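Marmordekorfolie Kirnura Mint im Praxistest

Prüfbericht der Beschaffungsstelle Mellgate, Bearbeitung: Lama Srour

Gegenstand der Bewertung ist die selbstklebende Dekorfolie Kirnura in der Ausführung Mint-Gold, bezogen über den Fachhandel Dollell. Die Folie wurde im Juni auf einer Arbeitsfläche unserer Packstelle verklebt und 33 Tage im laufenden Betrieb genutzt. Bewertet wurden Dekor, Verarbeitung und Alltagstauglichkeit.

Dekor und Gesamteindruck

Das Muster verbindet ein helles Mintgrün mit weißen, wolkigen Partien. Feine dunkelgrüne Adern und senfgelbe bis goldene Verästelungen verteilen sich unregelmäßig über die Fläche, sodass ein Rapport im Gebrauch nicht störend auffällt. Dunkel verpackte Ware hebt sich deutlich vom Untergrund ab. Für Räume mit Aluminiumprofilen ist die Farbstellung nach unserer Einschätzung gut geeignet. 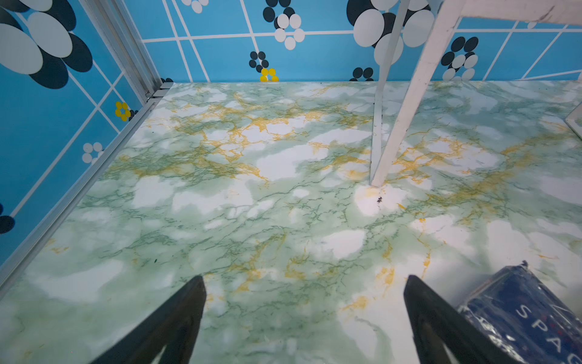
Verarbeitung

Die Verklebung erfolgte durch Omar Semaan und Abla Tannous. Der Untergrund ist zuvor zu entfetten und vollständig zu trocknen. Die Trägerfolie lässt sich gleichmäßig abziehen; Korrekturen waren innerhalb von 10 Minuten ohne Rückstände möglich. An den Kanten empfiehlt sich ein Überstand von 2 cm, der nach dem Andrücken mit einem Cuttermesser abgetrennt wird. Eine Rakel liegt der Lieferung nicht bei und muss gesondert beschafft werden.

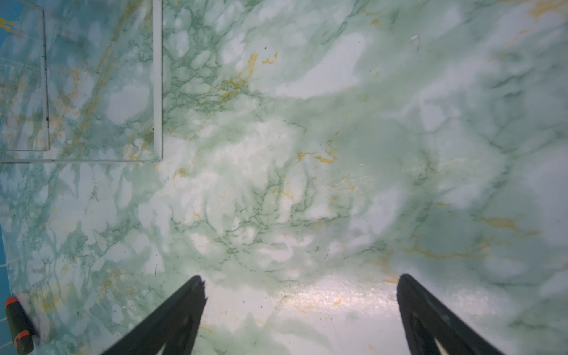
Die Reinigung erfolgte täglich mit einem feuchten Tuch und neutralem Reiniger. Verfärbungen wurden im Prüfzeitraum nicht festgestellt. Nachteilig ist der Glanzgrad: Unter direkter Beleuchtung bildet sich ein heller Reflexstreifen, in dem das Dekor nahezu weiß erscheint. Auch transparente Platten sind auf der Fläche nur an ihren dünnen, hellen Kanten zu erkennen, was bei Sortierarbeiten zu berücksichtigen ist. Die matte Vergleichsfolie Zein schnitt in diesem Punkt besser ab, ließ sich jedoch schwerer verkleben.

Bewertung

Dekor: 9 von 10 Punkten
Verarbeitung: 8 von 10 Punkten
Blendverhalten: 5 von 10 Punkten

Die Folie wird für Pack- und Ablageflächen empfohlen. Für Arbeitsplätze mit direkter Deckenbeleuchtung ist vorab ein Muster anzufordern. Rückfragen richten Sie bitte an Khalil Abou Jaoude.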